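Skodeo Fold-Flat Grooming Table: Product Review
Skatmont Animal Care Training Center, Equipment Reviews

The Skodeo Fold-Flat is a portable grooming and examination table intended for small clinics, mobile groomers, and breeders of small and medium dogs. The Center purchased one unit at the regular retail price in November and placed it in daily use in the bathing and finishing room. Over the review period, 87 animals were groomed or examined on it, most of them dogs under 40 pounds. Hajnalka Pap, senior grooming instructor, supervised the work and kept the written record on which this review is based.

Assembly and Setup
The table arrives fully assembled apart from the grooming arm, which clamps to either short side. The legs unfold in pairs and lock with a spring pin. One adult can open the table without help, although the pins on our unit were stiff for the first week and required firm thumb pressure. The printed instructions are short and do not explain how to level the feet on a sloped floor. Staff worked this out by trial.
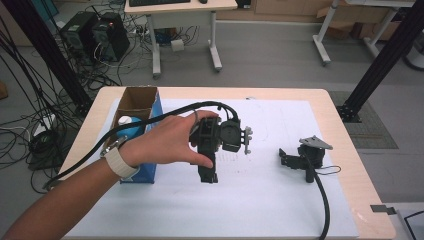
Can the table be used for cats as well as dogs?
Cats were groomed on it without difficulty, provided the arm was removed first. The ribbed rubber surface gave nervous cats a secure footing, and the low working height made it easier for a second handler to stand close. We do not recommend using the loop supplied with the arm on any cat.

Surface and Cleaning
The top is covered in ribbed black rubber bonded to a sealed board. Loose hair collects in the ribs and must be brushed out before the surface is wiped. A stiff nylon brush removed nearly all of it in one pass. Ordinary kennel disinfectant, diluted according to its label, caused no fading or lifting. One corner of the rubber began to separate from the aluminum edge trim late in the review. Skodeo supplied a replacement trim strip under the warranty, and it arrived in 5 business days.

Stability
With all four feet level, the table stood firmly under a calm dog of any size we tested. An active dog that shifted its weight from side to side produced a slight sway at the arm end. The sway was greater when the arm was raised to its full height. Students were instructed to keep the arm at the lowest practical setting and to remain within reach of the animal at all times. That second rule applies to every grooming table, whatever its price.

The Grooming Arm
The arm is the weakest part of the product. Its clamp has a plastic knob that is difficult to tighten with wet hands, and it worked loose on several occasions during long appointments. We replaced it with a steel clamp made by Tierney, which fit without alteration and stayed tight for the rest of the review. Buyers should include the price of a better clamp when comparing this table with others.
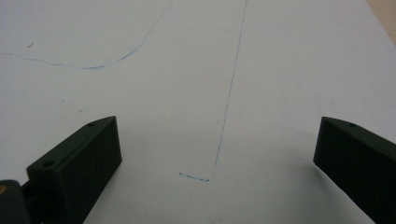
Comparison With the Wodby Hydraulic Table
The Center also owns a Wodby hydraulic table, purchased for $1,860. The Skodeo cost $726 with the arm included. The two products serve different needs. The Wodby lowers far enough for a large or elderly dog to step on without being lifted, and it does not sway. It is also too heavy to move between rooms. The Skodeo folds to the depth of a closet shelf and can be carried to a car by one person. For a fixed grooming station with large breeds, the Wodby remains our preferred equipment.

Recommendation
The Center recommends the Skodeo Fold-Flat for mobile work, for student practice, and for clinics that need an occasional second table. It is not recommended for heavy breeds or for animals that must be restrained by the arm for extended periods. The unit remains in use in the finishing room with the Tierney clamp fitted, and the leg pins are checked each morning before the first appointment.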